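Counting Carbon in Plestthorpe: My Term Project Report

So my project started with a question I couldn't let go of after our unit on climate agreements. Countries sign up to national targets, fine, but who works out what a town is supposed to do? I live in Plestthorpe, which has a climate plan (it's 41 pages, I read all of them, twice), and I wanted to know if the plan connects to anything bigger or if it's just sitting on the town website by itself.

My advisor, Rory MacAulay, told me to pick one part and stick to it. I picked home heating. I'd wanted to do transportation too, and I have half a chapter on buses that I'm still kind of sad about, but he was right that I'd never have finished.

What I did

The town plan says heating is the biggest source of emissions from buildings, but it uses one average for every house. I thought that looked too simple. Plestthorpe has three neighborhoods that are really different from each other: Kullard, which is mostly old row houses, Crichton, which is newer, and Enley, out by the reservoir, where a lot of people still heat with oil.

I put together a one-page survey and dropped it at 934 addresses. It asked what fuel people use, how old the furnace or boiler is, and whether they'd had any insulation work done. I got 218 back, way more than I expected! My mom helped me with the envelopes and my whole left thumb was paper cuts.

Then I entered everything in a spreadsheet and used the standard emission factors from our textbook to turn fuel use into carbon. Not everybody wrote down how much fuel they bought, so for those homes I had to estimate from the size of the house. I marked them in a separate column so anybody can take them out and run the numbers again.
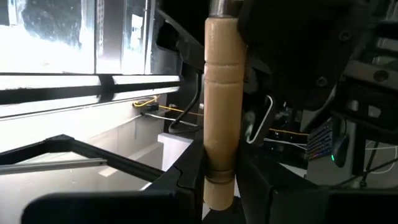 Page last modified: June, 4:12 pm

What I found

The average hides a lot. Crichton came out well under the town figure and Enley came out well over it — oil is most of the reason, but the Enley houses in my sample are also bigger. Kullard surprised me. The houses are old and drafty, but they share walls, and that seems to help more than I'd guessed.

The other thing was grants. The town offers up to $4,000 toward a heat pump, and the plan treats that as the main way it will hit its target. In my survey, hardly anyone in Enley had heard of it. One person wrote in the margin, "What grant?" with three question marks.

I also went back to the plan's budget table. It assumes 1,064 homes will switch over the life of the plan, but there's no breakdown by neighborhood and no yearly schedule. I emailed the planning office to ask and got a nice reply saying the number came from a consultant's model. I asked if I could see the model and I'm still waiting on that one.

Problems with my data

People who answer a survey about heating probably care about heating, so my sample leans that way. Renters are underrepresented too, mostly in Kullard, where a lot of them wrote that the landlord handles it. And I only have one winter. If I did it over I'd knock on doors instead of leaving envelopes, and I'd ask about wood stoves, which I completely forgot.

Next steps

I'm sending the spreadsheet to the planning office with a short cover letter. Rory also thinks I should compare our plan with one from a town the same size, so I've started looking for one that publishes its numbers by neighborhood. Two possibilities so far, and one of them has a report from last year that I haven't opened yet.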